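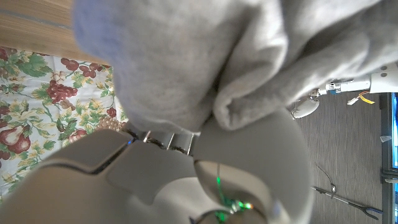
Photo: Heidrun Tanner

Bundier fabric shaver, cordless model
Reviewed Monday, June 21, 2021

I bought the Bundier to deal with pilling on fleece and knits. We go through a lot of both in this house, and by the end of winter most of it looks worse than it should. I had been using a Geltholm shaver that ran on 2 AA batteries and slowed to nothing halfway through a jumper. The Bundier charges from a USB cable, which was most of the reason I picked it.

In the box you get the shaver, a spare blade, a small brush and the charging cable. There's no wall plug and no case. The instructions are a single folded sheet and the print is tiny, but there isn't much to learn. It has one switch with 2 speeds. The low one is for fine knits and the high one is for everything else.

On fleece it does well. I did a heavy windcheater on the high speed, flat on the kitchen table, and the cuffs and the underarms came up clean. The trick is to keep the fabric flat and go in small circles without pushing. If the fabric bunches, the head rides over the fold and misses what's underneath. Turn it off before you shift the garment.

Wool is slower. A merino cardigan from the op shop took two goes, and I'd stay on the low speed for anything thin. I tried the high speed on an old pair of socks and put a hole in the heel. The sheet does warn you about that.

It also made a reasonable job of the arms of our couch, which is a Cattaneo two-seater in a wool blend and had gone bobbly where people rest their elbows. The round head doesn't get into the piping, so that bit still looks the same.

The lint bin is too small. On the couch I was emptying it every few minutes, and the lid is stiff enough that I usually flick fluff over myself getting it off. A full charge got me through the windcheater, the cardigan and one arm of the couch before it needed the cable again. It will run while plugged in, although the cable is short.

Noise is fine on low. On high it sounds like an electric toothbrush on a bench top and the dog leaves the room.

I've had it since December and I'm still on the first blade. Replacements are sold under part number 3103 and Bokbridge had them in stock when I checked. The older round blades don't fit this one, so look at the number before you order.

I'd buy it again for fleece and furniture. If you mostly wear fine knits, a cashmere comb is cheaper and you won't go through a heel.

Heidrun Tanner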